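Subject: Re: [manip-methods] Language relabeling of bimanual demonstrations: results from the March round
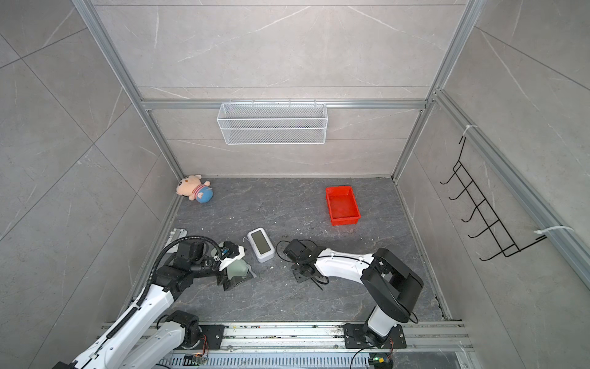

The two-arm enclosure, with the wire basket on the rear crossbar and the red tray on the floor.

Dear list members,

The Lendard group thanks the Gonatham laboratory for its careful reading of our last circular. We reproduce the relevant part of that message and reply to each point in turn.

> On Thursday the Gonatham laboratory wrote:
>
> Your circular reports that splitting each demonstration into short
> segments, and giving each segment its own written instruction,
> improved the policy on placement tasks. We would ask for
> clarification on three matters. First, were the segment boundaries
> set by hand or by the gripper signal? Second, was the baseline
> trained on the same demonstrations, or on a larger set? Third, does
> the gain hold when both arms must act at once? Our own attempt with
> the Murnetti toolkit showed no gain in that case, and we would like
> to know whether we have made an error.

1. Segment boundaries. The boundaries were proposed from the gripper signal and then corrected by hand. A boundary was proposed whenever either gripper changed between open and closed and held the new state. Annotators could move a boundary, delete it, or merge two neighboring segments. They could not add one. We accept that this leaves some long approach motions unsplit, and the written report will say so.

2. Training data. Both policies were trained on the same 500 demonstrations. The only difference is the text. In the baseline, one instruction covers the whole demonstration ("put the soft toy in the red tray"). In the relabeled set, each segment carries its own ("close the gripper on the soft toy"), and the full instruction is kept as a prefix. We did try dropping the prefix. The policy then tended to repeat a grasp it had already completed, and we do not recommend it.

Each policy was tested over 400 trials, divided evenly between tray and basket placements. Object positions were drawn before testing began and were identical for both policies. The gain on tray placements was clear. The gain on basket placements was smaller, and most failures there came at release, with the object caught on the rim. We would not claim a benefit for the basket without further trials.

3. Both arms at once. We do not believe the Gonatham laboratory has made an error. Our circular combined sequential and simultaneous tasks in a single figure, and this was a mistake on our part. When the two kinds are separated, the improvement lies almost entirely in the sequential tasks. In simultaneous tasks a segment written for one arm says nothing useful about the other, and the policy appears to let the second arm drift. We have since tested a form with 2 instruction fields, one per arm, with "hold" as a permitted value. Early results are encouraging, but they come from a single training seed and should not be cited.

A corrected table, with the task types reported separately, will replace the one in the circular. The Fraser archive has agreed to host the segment files and the annotation guide. The raw wrist video will follow once it has been checked for synchronization faults, several of which were found in the left arm stream.

Groups that used the earlier table in their own comparisons are asked to wait for the corrected version. Further questions should be sent to the list so that the replies remain in the archive.

Respectfully,

Manipulation Methods Group
Lendard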